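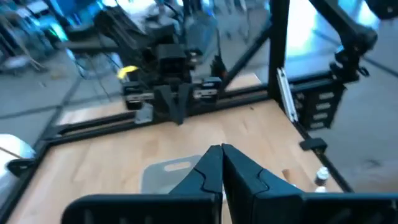 Two-finger gripper over the practice table, with the plastic plate and a small bottle set out.

Progress report to the Burnico student fund, second term

The club is still in business and still mostly on schedule. The task we proposed to you was tidying a table: small bottles go into a caddy, upright, and stay there. We wrote in the application that this would take a month. We were young.

Since the last report we have recorded 248 practice runs by hand control, against the 300 promised. Zihan Fu has gone through all of them and thrown out 44, mostly for bottles dropped on the way, which leaves 204 we would be willing to show our mothers. The remaining runs should be done by June. Deming Li has rewritten the start-up script, so a session now begins in minutes and no longer needs Deming Li.

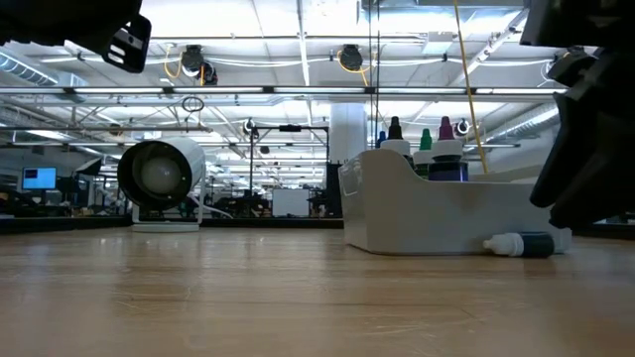

Upright bottles are going well. A bottle lying on its side is another matter, and pointed caps give the fingers very little to hold. Yaqin Yin wants to grasp lower on the body and turn the wrist late – Hok-lam Yip wants new fingertips. We will try the wrist first, as it costs nothing.

On money: $1,000 of the grant is unspent. We ask to move it from travel to spare parts, the competition having been moved to our own campus, where travel is a staircase.

Still open: the safety sheet needs a signature from your side, and new members need two supervised sessions before they drive the arms alone. Four have finished theirs. The fifth keeps having chemistry.

Bongani Tshabalala, for the club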